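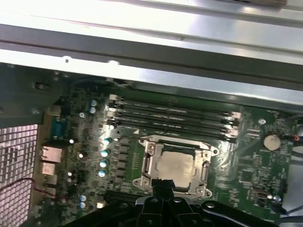
Atelier du lundi : remettre un ordinateur en état

Depuis avril, l'atelier Jorance accepte de nouveau les ordinateurs de bureau. Nous en avons reçu beaucoup, souvent sans mémoire et sans disque, parce que l'ancien propriétaire a gardé ces pièces. La carte mère et le processeur sont en général encore bons, et c'est avec eux que nous commençons.

Je rappelle la manière de faire, car plusieurs personnes me l'ont demandée par courrier. On débranche le câble, on ouvre le boîtier et on le couche sur la table. On touche le métal du châssis avant de toucher la carte. Ensuite on regarde les condensateurs : le dessus doit être plat. S'il est gonflé, on met la carte de côté et on écrit le numéro sur la feuille de Hertta Mäkelä.

Pour le processeur, je vous prie de ne pas ouvrir le cadre métallique sans nécessité. Les contacts du socket se plient très facilement et je ne sais pas les redresser, Santeri Saarinen non plus. Si la pâte thermique est vieille, on l'enlève doucement avec un chiffon qui ne fait pas de peluches et un peu d'alcool isopropylique, puis on attend que tout soit bien sec.

Les barrettes de mémoire se trouvent dans l'armoire grise, tiroir 2. Il faut ouvrir les loquets, comparer l'encoche avec celle du connecteur et appuyer droit, jusqu'au clic. Avec une seule barrette, on consulte d'abord le manuel, car l'emplacement à utiliser change selon le modèle.

Nous cherchons encore des ventilateurs et des vis de boîtier. On peut les déposer le lundi à partir de 17 heures, salle Harju. Les écrans, nous ne pouvons pas les prendre pour le moment.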